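Home | About | Minutes | Newsletter | Contact

Friends of the Old Londham Customs House
Minutes of the open meeting, 2023-08-11

I took the notes again this month, so any mistakes are mine. We got going a little late while people hunted for chairs.

March minutes. Approved with one fix — I had the floor area of the ground level down as 3876 square feet, and that's the whole building. Sorry!

The new owner's plans. Flidanum sent over its revised drawings for the conversion and we passed them around (they're big, so this took a while). The ground floor is still going to be a small museum of the river trade, with a cafe on the side facing the water. Upstairs would be short-stay apartments, down from 18 to 15. I thought that was a good change, and most of the room seemed to agree, though a couple of people would still like to see no apartments at all.

The big argument was over the roof. Figueiredo, the architects, want a glass extension set back behind the parapet. I said I could live with it if you can't see it from the quay. Others felt it would spoil the view from the bridge, and I have to admit I hadn't thought about the bridge. We voted to ask for a drawing from that side before we send our letter to the city.

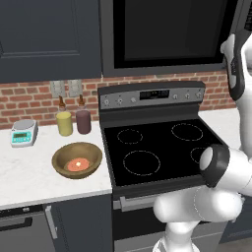 Somebody asked about the old cargo doors. The drawings show them kept and fixed open, with a glazed entrance behind. We like this a lot. What we don't like is the plan to take out the iron hoist, and I'm going to write and ask if it can go in the museum.

Petition. We have 1353 signatures on the one to keep the quay steps open to the public, and 434 of those came in since the last meeting, mostly from the Saturday market table. Well done, everybody who stood out there in the rain.

Street access. Skarnberg has the contract for the scaffolding and wants to close the sidewalk on the north side during the work. The bakery is worried, and so is the bike shop. Agreed that I'd ask for a covered walkway and for the dates in writing.

Walking tour. Still on, same route as last year but ending at the customs house. We need two more people to lead groups — talk to me if you're up for it.

Any other business. The key to the notice board is missing. Please check your coat pockets.

Next meeting is in the library's back room, same time as usual.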